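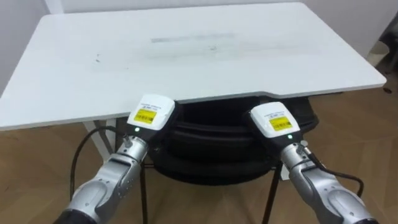
Course Reader, Volume 2, Number 4

Handout for the lab visit: reading a robot demonstration

Course: Machines in Everyday Rooms
Reading time: 30 minutes, before the discussion section

You have been to the Maltov open day, or you have borrowed the notes of someone who went. Keep the program sheet next to you while you read. The sheet says the two-armed machine "handles ordinary office furniture in ordinary offices." I would like you to cross out the word "ordinary" both times and write in the margin what you would need to know before putting it back.

The task was a desk and a chair. That is a modest task, and I give Maltov some credit for choosing it. Chairs are awkward. They roll, they turn, they have arms that catch on things, and the padded parts give when you squeeze them. A person moves one with a hip and two fingers while talking on the phone. The program sheet calls the same job "whole-room manipulation," and you should be suspicious any time the name of a task is bigger than the task.

1. What counts as a grip

Look first at where the machine takes hold. With the chair turned away from it, the arm comes in from the left and the black fingers go over the top of the chair's frame near the armrest. A wrapped hold on a rim is a sensible choice. It is also a choice somebody made, and the talk never told us who. Did the software pick that spot from everything it could have picked, or was it shown that spot 800 times? Both would look the same to us from behind the rope.

Questions to bring to section: What would the machine do with a chair that has no arms? With a coat on the back? With someone sitting in it?
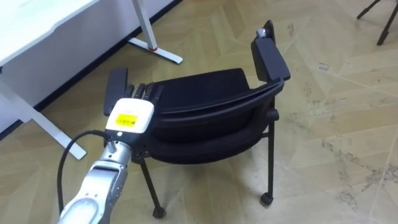 2. What counts as a move

The sheet uses "moves," "places," and "arranges" as if they were the same verb. They are three different claims, and each needs its own evidence.

To move a chair is to have it end up somewhere else. To place it is to have it end up where you said it would. To arrange it is to know why it belongs there. At most, a visitor can check the first of these by eye. For the second you need the target written down ahead of time, and there was no mark on the floor that I could find. The third I leave to the philosophy majors.

Pay attention to the angle of the chair as well as its position. A chair on casters can be pushed, dragged or tipped, and those are different problems for a controller. Tipping takes weight off some of the wheels, so the machine has to hold up part of the load as well as steer it. In the next view the back of the chair leans toward the robot, with the jaws closed on the edge of the backrest. Write down which of the three verbs you think applies, then write down what you would have to see next to be sure.

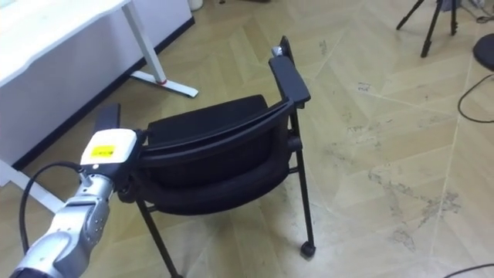

Zurier, 17/08/2019

Notes written up the same evening, lightly cleaned for this handout.

Talk ran long. The speaker said "autonomous" often and was asked once what it meant. The answer was that the system "runs its own policy within the demonstration setting." I have copied that out word for word because the last four words do most of the work. The follow-up question, about whether anyone could step in from a keyboard, was put off to the coffee break and I did not hear it answered there.

The Bélanger handout (a supplier, I gather) gives a success rate and no number of attempts. A rate with no attempts behind it is an advertisement. Ask for both, every time, and ask what happened to the runs that were stopped early.

The floor deserves a line. It is pale, with a zigzag wood pattern, and it is scuffed and stained in places. I was pleased to see that. A polished showroom floor would have told me less. Still, it is one floor. Cedosus, in their April newsletter, complained that their own machine worked well until they tried it on carpet, and I trust a firm a little more when it prints that kind of thing.

One more point, on contact. Watching a gripper against the left side of a chair back, it is easy to say "it's holding it." From where most of us stood, pressing and holding could not be told apart. If your notes say "held," go back and ask whether you saw that or filled it in.
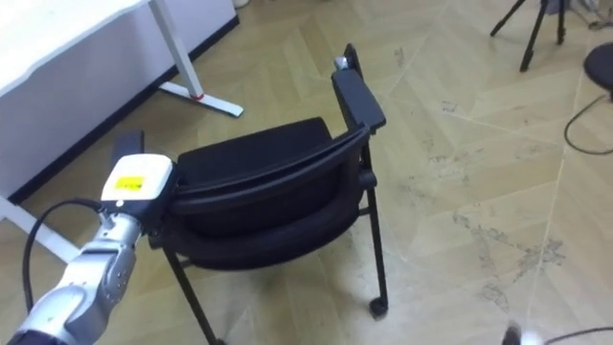 3. For section

Bring one page, typed. Pick a single sentence from the Maltov program sheet and rewrite it so that it claims only what a visitor could have checked. Keep it to the same length if you can. Most people find that their version comes out longer, and a few find there is no sentence left.

Under your rewrite, list the questions you would send to the lab. Polite ones, please. Around four is plenty, and they should be questions that a yes or a number would settle.

If you missed the visit, work from the sheet and the pictures in this handout, and say so at the top of your page.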